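Search the forum Go
Garnberg Workshop Board > Desks and benches
July, posted by Ívar Ragnarsson

ivar_r: I'm putting a light wood top inside an aluminum rail frame. Do I need the cable hole at the back? Mine would be 3 inches in.

saliba4: Skip it. Every hole I've cut ended up under something.

wasstead_bench: Disagree. Without one, cords run across the top and snag your sleeves.

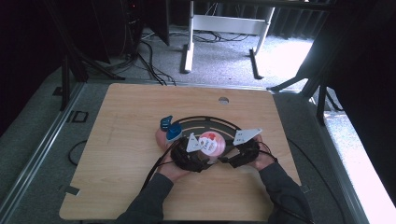
ivar_r: What finish holds up on a pale top?

wasstead_bench: Water-based poly, 3 thin coats, sanded lightly in between. Oil will yellow it.

saliba4: I've had oil on mine for 11 years and the color is fine. Poly scratches white.

ivar_r: Going with poly, and I'll cut the hole. Thanks both.

Contact | Copyright Garnberg Workshop Board | Back to top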